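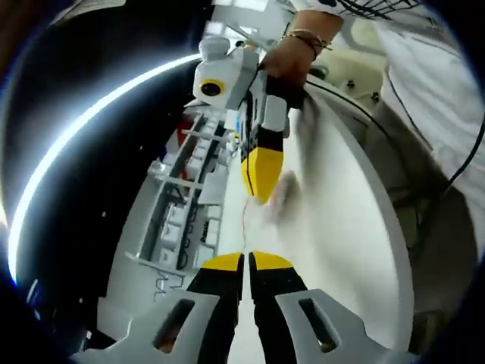 Orkeck opens small parts room at Staniforth site

Orkeck has opened a new small parts room at its Staniforth site, bringing together stock that was previously held in three separate stores. The room came into use in May and serves the assembly and repair benches on the ground floor.

The room is fitted with racks divided into small compartments, in which parts are kept either singly or in small white boxes. In total, 1,944 compartments are available, of which 1,245 have so far been filled. The remainder will be taken up as stock is transferred from the Denau store over the summer.

Labelling was agreed with bench staff before the move began. Each rack carries printed lettering, and staff may add handwritten marks to the white surfaces where a part has changed position or a printed label has yet to be issued. Handwritten marks are checked at the end of each month and replaced with print where the change is permanent.

Work surfaces have been placed close to the racks so that parts can be sorted, checked and returned without being carried between rooms. Lighting in the room was also renewed as part of the project.

The layout was drawn up by Stistorex, which carried out similar work at Denau last year. A total of 63 members of staff have completed the short introduction to the room, and further sessions will be held for those working evening shifts.

The parts room is open from 7 am. Requests for items not yet transferred should continue to be sent to the Denau store until the move is complete. Staff returning parts are asked to place them in their original compartment and to report any damaged boxes to the stores desk.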